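Zisia Reversible Cotton Bedspread, Teal

Home > Bedroom > Bedspreads and Throws > Zisia

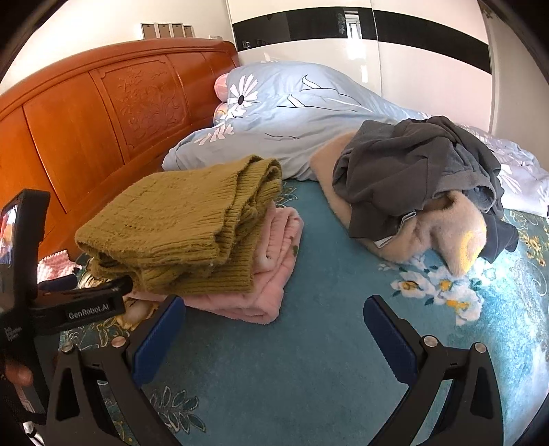 Zisia in Teal, on the bed. Floral and paisley print in white, yellow and blue.

Okay, I'm going to try to be normal about this one, but the Zisia has been on my own bed since before it was on the website, so you're getting the long version.

I found it through Notburga Plattner, who I've been buying table linens from for years. She sent me a folder of prints she thought I'd like for the shop and I wrote back within the hour asking for the teal. (I asked for the others later. Patience, please, I know some of you are waiting on the rust!) I've always sold a lot of plain bedding, oatmeal and gray and so on, and I still love it, but sometimes you want to walk into your bedroom and have it say good morning to you.

What it's made of

100% cotton on both sides with a thin cotton fill, machine quilted in long straight rows. It's a bedspread and it wears like one, so it won't replace your winter comforter. In June I sleep under it with just a sheet. The rest of the year I put it over the comforter and fold it down at night, or I mean to fold it down and end up kicking it to the bottom.

The back is a small leaf print on a pale ground, much quieter than the front. My sister uses hers leaf side up all winter and flips it when she gets tired of looking at it.

Sizes

Twin, full/queen and king. The king has a long drop on the sides, which I like, because it hides the storage bins. If your mattress is on the thick side and you're stuck between two sizes, go up. We get very few exchanges on this one and they're nearly all people who wanted more drop.

Washing

Cold water, gentle cycle, by itself the first time. The teal does let go of a little color in the first wash and I'd hate for your white towels to find out. After that it can go in with other dark things. Tumble dry low and pull it out while the edges still feel a tiny bit damp, then lay it right on the bed. No bleach. I've never ironed mine and I'm not going to start.

It does get softer. The first week it has that slightly crisp feel new cotton has, and if you don't love that, give it 2 washes before you make up your mind.

What goes with it

Plain sheets, mostly! White is easy. I have the Tapia sheets in butter yellow, which pick up the yellow in the print, and I get more questions about that pairing than anything else in the shop. The Flostis pillow covers in slate blue are nice too, a little more grown-up. If you're brave, put a stripe with it. Ottilie Riedl, who does our window displays, put a skinny navy stripe with it last spring and I was against it right up until I saw it.

I would skip another big floral. I tried it. It was a lot.

Shams

Sold separately, standard and king, in the same print with an envelope back. They come from the same cutting as the bedspreads, so if you think you'll want them, order them together and the color will match more closely. I can't promise that between batches.

Price and shipping

Twin is $189, full/queen is $215 and king is $241. Standard shams are $35 each, and a pair is $70. (No discount for the pair, sorry, I did the math and it didn't work.)

Orders go out in 5 business days. It ships folded in a cotton bag with a drawstring, and the bag is a good size for keeping spare sheets in. There will be fold lines when you open it. Mine were gone after a couple of nights.

Returns are fine within the usual window as long as it's unwashed. If there's a pulled thread or a gap in the quilting, send me a picture and we'll sort it out.

From customers

"Bought the queen for our guest room and then moved it into ours. The guests have the old gray one now." Rhydian Dafis

"Brighter than I expected and I was nervous for a day. The cat took to it immediately. Wish the shams came in a euro size." Seren Rowlands

(Seren, I've asked about the euro size. Notburga is thinking about it.)

Stock note, June 7, 2021: twin and king are in, full/queen is low. Next batch is on order. Use the email box under the size menu and you'll get a message when it lands.

You may also like: Arham cotton throw, Tapia sheet set, Flostis pillow covers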